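Status: usable, mildly argumentative. Last tidied in November.

# vemlow-greys

A list of what people in and near Gundale call the colour grey, when asked politely and given a biscuit. It began as a way to settle an argument over a hallway and has not settled it.

The hallway had been painted in a colour sold as "Quiet Harbour". One half of the household said it was blue. The other half said it was grey and that the first half needed a lie-down. Vemlow is the name of the street.

## What's in it

- `names.csv` – 400 answers, one per line, spelled as they were given
- `cards.csv` – the painted cards people were shown, with the tin each came from
- `merged.csv` – the same answers after obvious duplicates were folded together, leaving 219 distinct names
- `notes/` – remarks made while answering, where they were fit to print

Columns in `names.csv` are `card`, `answer`, `light` (daylight, bulb or "landing", a category of its own) and `sure`, a yes or no. People say yes far more often than they should.

## How the answers were gathered

Half the answers, 200 of them, came from a table at the Gundale library. The rest came through an online form on Akolgo, where people saw the card on whatever screen they happened to own. These two halves should not be treated as the same thing. The `source` column tells them apart, and if you ignore it your results will be mostly about telephones.

Cards were painted by hand with two coats, dried overnight and numbered on the back. Card 17 was numbered twice. It appears as `17` and `17b`, and the answers differ more than you'd hope for the same bit of card.
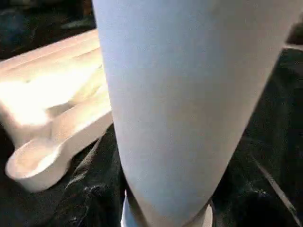

Pale greys cause most of the trouble in this list. Once a colour gets light enough, the answers split into blue, grey, white and "is this a trick". Flat cards at least hold still; on anything rounded, the shading gets a vote too. The big tapered finger in the photo is a fair case: matte, pale blue-grey, a touch brighter down the left and greyer down the right, so two honest people could pick a side each and both be correct. For that reason we only take answers about flat cards, and requests to add mugs, cats and the sea have been declined.

## Merging rules

Spelling is fixed, so "gray" and "grey" become one. Word order is not, so "blue grey" and "grey blue" remain separate. Deok-su Kong, who did most of the merging, holds that the second word is the noun and the noun is what you'd shout across a paint shop. There is an open issue about this. It is long. Please read it before adding to it.

Names lifted straight from a Furico tin are marked `shop`. You can spot them without help, as few people say "Whispered Slate" unprompted.

## Known problems

- The library table was by the window until it got cold, then by the radiator. `light` doesn't record the move.
- Anyone who wrote only "beige" has been kept. We disagree with them, but it's their answer.
- "Elephant" appears often in a single afternoon. A school party was in.
- Lines 88 to 91 are one person changing their mind.
- There's no age column. We forgot to ask.

## Using it

It's a plain CSV in UTF-8, with commas inside quotes where people got carried away. It suits small teaching exercises, or picking a name for a wall. Please don't use it to work out what colour something is – the list has no opinion on that, and the people in it have too many.

## Contributing

New answers are welcome if they refer to an existing card number. Send one file per sitting and leave the spelling alone. Fixes to `merged.csv` need a line saying which rule you followed.

The hallway is now green.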